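I finally gave in and joined the Saturday choir in Halldale, and I have not stopped humming since! My neighbor Elba Insaurralde had been after me for months (she sings alto and she is LOUD, bless her), and I kept saying I can't read music. Well, half of them can't either. We learn everything by ear, one line at a time, and then somebody gets the giggles and we start over.

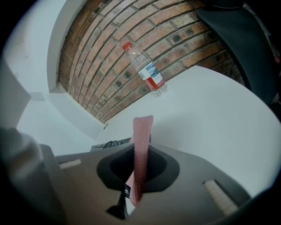

Page last changed: April

So the spring program has 7 songs, and I know maybe the choruses. The one giving me fits is a round where the second group comes in before you've caught your breath. Ignacio Henríquez stands behind me and I just steal my notes from him, except he's a bass, so I end up way down in my boots. I've been practicing in the car, windows up, 20 minutes each way. If you saw a woman yelling "la la la" at the light by the post office, hi, that was me.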